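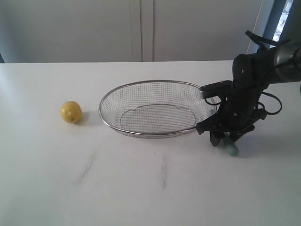 Session 4: Grasping Things You Did Not Design

Building a Robot Arm in a Shared Workshop
Vunham Workshop, evening course
Handout revised 7 November 2025

Last session ended with everyone's arm moving and everyone's confidence at an unsafe level. Tonight the arm has to pick something up. Bring your notes from Session 3, your tool offsets, and a snack you don't plan to use as a test object.

4.1 Choosing test objects

Most beginners start with a printed cube. A cube printed by the person who programmed the hand will be grasped beautifully by that hand, and you will learn nothing except that you own a printer. Go to the kitchen instead.

A lemon is a good first object. It is nearly round, it has a dimpled skin that gives the fingers some grip, and it shows up bright yellow on a white table, so your color threshold gets to feel clever. It also rolls. Put it down, let go, wait for it to make up its mind, and only then run detection.

Smaller objects, such as the pale green one under the fingers, are harder. With a multi-fingered hand the fingers have to converge near the tabletop, and they get in each other's way before they get to the object. Come straight down, slowly, and close in two stages.

4.2 The wire basket

We use a mesh basket as the drop target. It is cheap and light, and it is miserable for depth cameras, which see a bit of mesh, a bit of table, and a certain amount of nonsense. In the Parsons notes (reading for Session 2, which I know you all did) this is called "sparse return." The workshop has other names for it.

Do not try to fit the mesh. Fit the rim, take the long axis of the oval, and set your release point over the middle of the base. Release from above the rim. Those who try to lower the hand politely into the basket will find out how wide a wrist is.

4.3 Clearance, or the part you skipped

Your collision model from August has a hand in it. It probably doesn't have the bracket. Look at where the gray plate sits in relation to the right end of the basket, then look at your own model and see whether it knows that such a plate exists. Anything bolted to the wrist goes in the model, including whatever you bolted on ten minutes ago.

Cables count too. A loop needs enough slack for full wrist rotation and not so much that it hooks the rim on the way past. Run the wrist through its whole range by hand, power off, before you trust it.

Starting values for the Skikonton controller:

Approach height above table: 200 mm
Approach speed: 300 mm/min
Finger closing steps: 16
Retreat before any sideways move: always

If you are on the older Coltura board, halve the speed and lower your expectations to match.

4.4 Exercise

Place the lemon one lemon's width from the basket rim. Do 26 pick-and-drop attempts without touching the code. Write down each result as one of these:

Clean
Dropped early
Missed
Hit the basket
Other (explain, briefly, without blaming the lemon)

Then change one parameter and repeat. One. I can tell from the logs when it was four.

4.5 Before you leave

Park the arm and switch off at the wall. Wipe the table, but leave old scuffs alone unless you have an hour and strong feelings. Test fruit goes in the box marked TEST FRUIT and does not go back to the kitchen.

For Session 5, read the section on force limits and bring something soft. Tomatoes are permitted if you also bring a towel.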